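Grey floor shows every mark: cleaner, sealer or leave it alone?
Flooring and Finishes > Hard floors

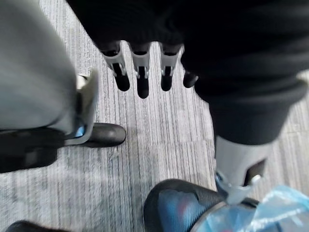 egape_shop
Posted in April, 7:40 am

Workroom floor, light grey, 495 square feet. The coating is a two-part Stumovo product, satin, put down by the previous tenant. Black scuffs come up within a day of cleaning. They are concentrated in the walking lane and where people stand and pivot. I mop with a neutral cleaner at the label rate. It removes dust and does nothing to the scuffs. Melamine sponge removes them but leaves a dull patch that is visible at a low angle.

Questions. Is there a cleaner that lifts rubber transfer without dulling satin? Or is the topcoat worn and due for another layer?
Elis

tread_depth
Posted 8:15 am

Do the water test first. A few drops on the lane, a few in a corner that gets no traffic. Wait 21 minutes. If the lane darkens and the corner doesn't, the coat is through and cleaner is the wrong subject.

Mathias Gisler
Posted 8:52 am

Second the water test, although I would wait longer. Two-part coatings fail from the top down and can still bead when most of the film is gone.

On the scuffs: those are usually deposits sitting on the coating. Stop using melamine. It is an abrasive, and you are changing the sheen one patch at a time. Try a tennis ball on a stick, dry. If that fails, isopropyl on a white cloth, small area, wipe off at once.

khasa_fan
Posted 9:30 am

Khasawneh degreaser, 1 to 10, red pad on a slow machine. Two passes. I do a stockroom this way every quarter and it comes up clean.

Mathias Gisler
Posted 9:41 am

A red pad on satin will burnish it. The whole room will end up shinier in the lanes than at the walls. Is your stockroom gloss?

khasa_fan
Posted 9:58 am

Gloss, yes. Still, if he does the entire floor the sheen is even. The problem is only with spot work.

Mathias Gisler
Posted 10:06 am

Even on day one. The edges never get the same pad contact. I have had to recoat a room for that reason.

egape_shop
Posted 12:20 pm

Water test done. Corner: beads, no change. Lane: beads, slightly flatter, no darkening after an hour. I am reading that as coat thinned and still closed.

Tennis ball took off the lighter marks. The heavier ones need the isopropyl. No dulling so far under a work light held flat to the floor.

tread_depth
Posted 12:44 pm

Good result. Then it's maintenance. What's on people's feet? Soft black soles are the worst for transfer. Plastic bags left on the floor also smear if they get stepped on, particularly the printed ones. Keep the bags off it.

egape_shop
Posted 1:10 pm

Mixed footwear, and I am not going to police it. I can put a bin by the bench for the bags.

Would a mat at the bench help or does it trap grit?

rkl_floors
Posted 2:35 pm

Both. Lift it and sweep under it every evening or you have made sandpaper. Avoid rubber backing on a coated floor, the plasticizer migrates and leaves a yellow rectangle. The Covo felt-backed ones are fine. They slide a bit.

khasa_fan
Posted 2:50 pm

I've had rubber-backed mats down for years with no yellowing.

rkl_floors
Posted 3:02 pm

Depends on the coating. On a light grey I wouldn't run the trial.

Mathias Gisler
Posted 3:30 pm

If you do recoat later: screen with 200 grit, vacuum, tack with a damp microfiber, then one thin coat. Confirm the product with Stumovo before putting anything else over it. Vomcombe sells a clear satin that people use for this, but I would want an adhesion patch first, somewhere behind the door. Leave the patch a week and pull tape off it.

egape_shop
Posted 5:15 pm

Will do the patch before deciding. For now: dry ball daily, isopropyl on what remains, felt-backed mat at the bench, no degreaser. I'll post the tape result.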